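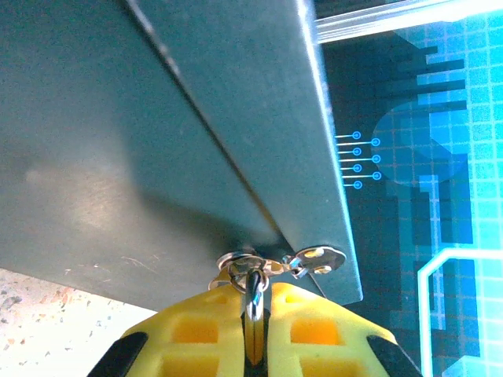
Sheet-metal panel with a folded edge, seen from below.

Home Articles Towns Labor Elections Contact
Search this wiki Go

Setesside wage ordinance

The Setesside wage ordinance (everybody in town just says "the wage rule") is a local law that sets a pay floor for people working on jobs paid for by the town of Setesside. It covers construction, repair and maintenance contracts. It doesn't cover private employers doing private work, which is the thing people get wrong most often, and I've had to fix that on this page more times than I'd like.

Background

Before the ordinance, Setesside gave public work to the lowest bidder and didn't ask many questions about what the crew was getting paid. Cevia, the next town over, already had a wage rule of its own, so the same roofer could earn one rate there on Monday and a smaller one here the next day. I grew up hearing my uncle complain about this at dinner, so I'll admit I didn't come to the topic fresh!

The argument got going over the library roof. Zakharchenko, a contractor that had done plenty of town work before, put in a low bid and got the job. Two of its workers came to a council meeting and read their hourly pay out loud. The company's answer, and I think it's fair to include it, was that it had bid by the rules the town wrote and would happily pay more if everyone else had to.

Passage

Council member Vira Kovalchuk wrote the first draft. Hers was quite a bit tougher than what we ended up with – it would have covered the landscaping and snow removal contracts, and it tied the pay floor to the Cevia rate with no cap on yearly raises. The council turned that one down. A second version added the cap and dropped snow removal, and it failed too, on a tie.

After that, supporters took it to the voters. The measure went on the ballot in September and passed by 213 votes. I remember the count being read out at the town hall late that night and half the room not believing it (the other half had already gone home).

What it says

The full text is long and parts of it are pretty dry, so I'm sticking to the main points. A contractor on a covered job has to pay at least the posted rate for each trade. The rates are posted once a year by the town clerk, and a job keeps the rate it started with until it's finished. Pay records have to be handed in every two weeks, and a worker who asks to see their own records has to be shown them within 36 hours.

A contractor who pays less owes the worker the difference, plus a fine of $200 a day for every worker who was shorted. A firm that's fined three times can't bid on town work for 3 years. Apprentices can be paid below the posted rate, but only if they're signed up in a training program. That exception was the last thing added and it's still the part I hear the most grumbling over.

Criticism

Opponents said the rule would push up the price of every repair the town needed, and that small firms would stop bidding because of the paperwork. The second point has some weight to it, in my view. The pay form is four pages and reads like it was put together in a hurry. Hutotano, which looked at copying the ordinance, set it aside and said the reporting part was too much for a town its size.

Supporters answered that the low bids had never really been low – the difference was coming out of somebody's paycheck. They also liked to bring up the library roof, though the workmanship there was never part of the complaint, so I've left those claims out of the article.

Later changes

The council has amended the ordinance once, to let contractors send in their records by email. Kovalchuk has asked for landscaping to be put back in at nearly every budget session since, so far without a vote. The clerk's office keeps the current rate sheet at the front counter, and it's worth checking that one before quoting any older copy you find online.

See also

Cevia wage rule
Setesside town council
Public bidding in Hutotano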